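Elden puts tableware cell back in service with new finger pads and a fixed grip check

2020-02-19

Elden has returned its single-arm tableware cell at Joltunham to regular running after a stop for gripper maintenance and a revision of the service procedure. The work covered finger pad replacement, a check of the gripper's zero position, re-measurement of the table height and a set of test picks on plastic bowls and cups.

The cell was stopped when the log showed a rise in failed rim grasps on the larger bowls. Over 1,495 picks the controller had recorded 100 in which the fingers closed past the expected rim thickness. Smaller bowls were little affected. Azlan Entili, who maintains the cell, traced the fault to uneven pad wear: one pad had lost material at the tip, and the finger no longer met the wall squarely.
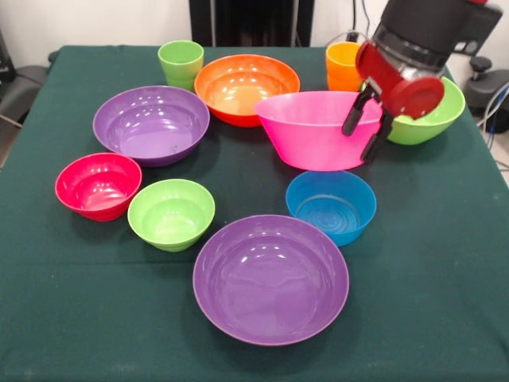

Rim grasp on the large pink bowl, one finger inside and one against the outer wall.

Both pads were replaced as a pair. The old procedure allowed a single pad to be changed, and the revised one does not. After fitting, the gripper is closed slowly on a feeler gauge, the reading is stored as the new zero, and the screws are checked again after the first hour of motion. The pads are a stock part from Goh and need no trimming.

Table height was the second item. The cloth on the table gives slightly under load, and the stored height had been taken on the bare surface. Entili re-measured with the cloth in place at 3 points and entered the lowest value. The downward approach now ends on a force limit as well as a position, which should keep the fingertips from being driven into the surface if the cloth is changed later. 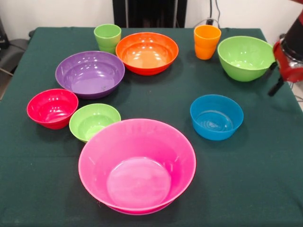 Fingers beside the large green bowl, tips pointing down toward the cloth.

Test picks use a mixed set of bowls and cups in plain colors. The set is left in a loose layout with small gaps, so that each approach has to clear neighboring rims. Order of picking is chosen by the planner, and the operator does not straighten the layout between cycles.

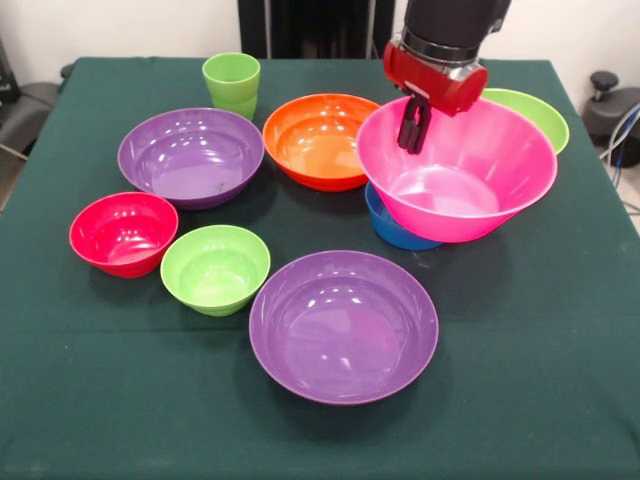
Release height is the setting that took longest to agree on. A value that suits open cloth is too low when the held bowl comes down over another one, and the controller cannot tell the two cases apart from height alone. With the pink bowl tilted and partly resting on the blue one, contact comes early and on one side only. The revised routine treats early contact as a stop condition: the arm halts, holds its grip and waits for a new target or an operator command. Before the change it would continue to the programmed height. The contact threshold is set in the cell's Grollen configuration file and is not exposed on the operator panel.

Kurniawati Wattimena, who wrote the revised procedure, said the threshold was kept low on purpose. "A false stop costs us a few seconds. A bowl pushed sideways into its neighbors costs us the whole layout, and then the run has to be thrown out," she said. 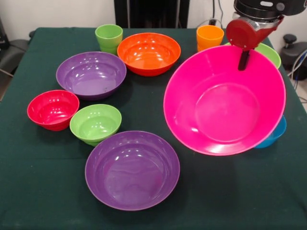
She added that the same threshold is used for every bowl size for now. Separate values may be introduced once enough runs have been logged.

The acceptance run consisted of 664 picks without a pad adjustment. Failed rim grasps stayed within the cell's limit, and the zero reading at the end matched the stored value. Cable strain relief and the wrist fasteners were inspected at the same stop and left as they were.

Pad condition will now be checked at the start of each shift, with the reading entered in the cell log. The next full service is scheduled for July.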